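Helutley trial of shorter antibiotic course for chest infections opens to adult patients

Durville, 23/05/2026

The Helutley Institute for Respiratory Health has opened recruitment for a study comparing two lengths of antibiotic treatment in adults with community-acquired pneumonia. The study, known as USIA, will enrol 1,000 patients at 39 general practices and hospital clinics. The first appointments will take place in July.

Participants will be assigned at random to a three-day or a seven-day course of the same antibiotic. Patients in the three-day group will receive placebo tablets for the remaining four days. Neither the patient nor the treating doctor will know which course has been given until the study closes.

The main measure is recovery at day 15, defined as the absence of fever, an improvement in cough and breathlessness, and no further antibiotic prescribed for the chest. Secondary measures include side effects, hospital admission, time away from work and the presence of resistant bacteria in throat swabs.
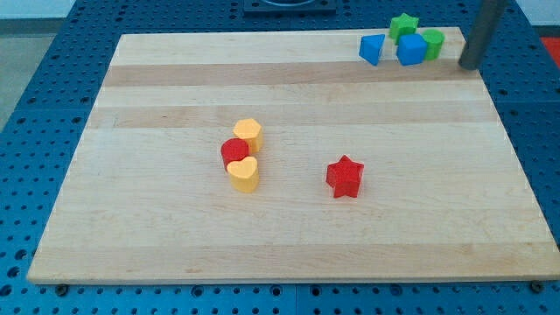 "Prescribing habits for this condition differ a good deal between practices," said Dr Chiamaka Chukwu, chief investigator. "The study is designed to show whether the shorter course is no worse than the longer one by a margin agreed in advance. It will not tell us anything about patients in intensive care, who are excluded."

Patients may take part if they are aged 18 or over, have a chest X-ray consistent with pneumonia and are stable enough to be treated with tablets. Those who are pregnant, have cystic fibrosis, or have taken antibiotics in the previous two weeks cannot be enrolled. Taking part involves two clinic visits and one telephone call.

Throat swabs will be processed at the Sivakumar Laboratory in Durville under the direction of Dr Mizanur Patwary. Each patient will provide two samples, giving a planned total of 2,000. Samples will be stored for five years and then destroyed.

Wulan Sitompul, trial statistician, said an interim safety review would be carried out when half of the patients had completed follow-up. The analysis plan will be published before the first patient is enrolled.

Adults who think they may be eligible should speak to their own practice. Patients already taking antibiotics should complete the course as prescribed and should not change the dose or duration on the basis of this announcement.

Media enquiries: Ysaline Marty, Communications Office, Helutley Institute for Respiratory Health

Enquiries from practices: Ashraful Sikder, Trial Manager, USIA study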